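Hekstead slice

The Hekstead slice is an unbaked sweet made from crushed biscuits, butter, golden syrup and cocoa, set in a shallow tin and topped with a thin layer of chocolate. It is eaten cold and cut into small squares. Similar sweets are known elsewhere as fridge cake or tiffin, but the Hekstead version contains no dried fruit and always includes puffed rice.

Name and origin

The slice takes its name from the village of Hekstead, where it was sold at the Leung bakery. The earliest known written recipe is in a school fundraising booklet, which calls it "Hekstead cake". The present name came into use when the bakery began selling it by the piece. An older name, "tin cake", is still heard among some families in the village.

Preparation

Butter, syrup and cocoa are melted together over a low heat and stirred into the biscuits and puffed rice. The mixture is pressed into a lined tin, left for 15 minutes, then covered with melted chocolate. It is chilled until firm and cut with a warm knife. Pieces keep for up to 10 days in a closed tin. Plain biscuits are usual, though ginger biscuits are common in winter.

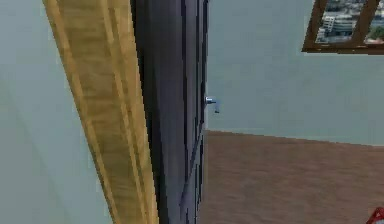
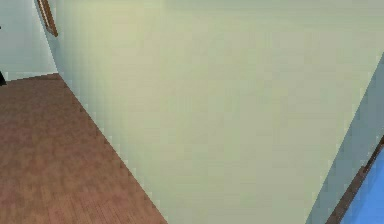
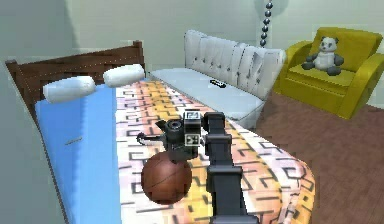 According to Begoñe Pacheco, the puffed rice was a later addition, and the first slices were made with biscuit alone. Samran Jaidee disputes this and points to the booklet, where rice is listed but without a quantity. Both agree that the syrup was once black treacle, which gave a darker and more bitter result.

Variations

The Fovlow slice, from the neighbouring village, replaces the chocolate topping with white icing and a pinch of salt. A version with peanut butter is made without syrup and is softer at room temperature. Coconut is sometimes pressed into the top before it sets.

Hekstead Slice Day

The village holds a slice sale each year on 14th December. The largest single batch made for it was cut into 216 pieces. Entries in the baking contest must be made in a square tin and may not be decorated.

See also: Chocolate tiffin, Fridge cake, Rocky road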